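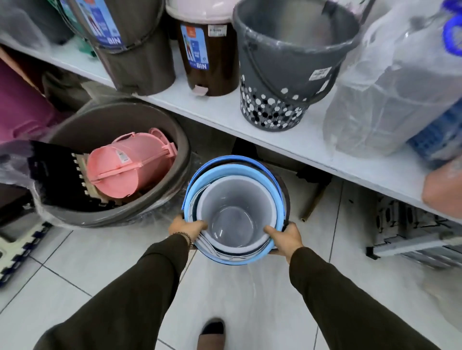
Buckets and tubs in the plastic housewares aisle.

Housewares Stock Associate, Full Time
Farnis Home Supply, Enville store
Posted January 14, 2023

Farnis is hiring a stock associate for the housewares department at our Enville store. This is a permanent position with a start date in early April. The store is 3,969 square feet larger than it was before the garden side was added, and housewares has taken most of the new space. We need one more person to keep it filled and in order.

What the job is

You will work with plastic goods, kitchen storage, cleaning supplies and laundry items. Most of the shift is spent moving product from the back room to the floor, breaking down pallets and putting things where the shelf plan says they go. The department carries 3,319 items, and a good number of them look alike until you read the label. Lids are the usual problem. A bin that gets shelved with the wrong lid comes back as a return.

You will also answer questions from customers. People come in knowing what they want to store but not what size they need, and you will spend part of every day with a tape measure. We supply the tape measure.

Regular duties

Unload deliveries and check them against the packing list
Stock shelves and floor displays, with older stock to the front
Change price tags and shelf labels when the weekly list comes out
Report cracked or incomplete items on the damage sheet
Carry or cart large items to the register or the customer's car
Sweep the aisles and clear wrap and cardboard to the baler
Help with the full inventory count, which takes place twice a year
Cover a register when the lines are long (training provided)

Hours

The shift is 8 hours with a half-hour paid lunch. Start time is 6 a.m. on delivery days and 9 a.m. on the others. You will work five days out of seven, and the schedule is posted two weeks ahead. Everyone on the floor works some weekends. If there are days you can never work, put them on the application so that we can see whether it fits.

Pay and benefits

Starting pay is $17.25 an hour, going to $18.00 after the first 90 days. Early morning hours on delivery days are paid at the same rate. Full-time employees get health and dental coverage from the first of the month after 60 days, ten paid days off in the first year, and a 20 percent store discount. The discount does not apply to gift cards or to the Veltero cookware line.

There is a sign-on payment of $3,000 for applicants with two or more years of retail stocking experience. Half is paid with your third paycheck and half after six months. If you have less experience you are still welcome to apply - the hourly rate is the same.

What we are looking for

You must be 18 or older, because the job includes use of the baler. You should be able to lift 50 pounds, work from a ladder and stay on your feet for most of a shift. You need to read English well enough to follow packing lists and safety labels. Spanish is useful in this store but not required.

Experience with a handheld scanner is helpful. We use the Mahuika inventory program, and most new people are comfortable with it after a few shifts. A high school diploma is not required.

Clothing

We have no uniform apart from the store apron, which we provide. Wear plain long pants and closed shoes with a non-slip sole. Sleeves can be long or short. Small jewelry is fine on the sales floor, but rings and bracelets come off before you use the baler. Gloves are in the back room in four sizes.

How to apply

Pick up an application at the customer service desk or ask for one to be mailed to you. Bring it back in person or leave it in the drop box by the front entrance. A resume is not needed, but you may attach one. List your last two jobs and a phone number where we can reach you in the daytime.

Interviews are held at the store and take half an hour, including a walk through the department and the back room. We ask for one work reference and we do call it. Everyone who interviews will hear from us either way within two weeks.

Applications stay open until the job is filled. If you applied to Farnis in the past year for a different position, please fill out a new form - we do not carry the old ones over.

Farnis Home Supply is an equal opportunity employer. If you need an accommodation to apply or interview, tell the customer service desk.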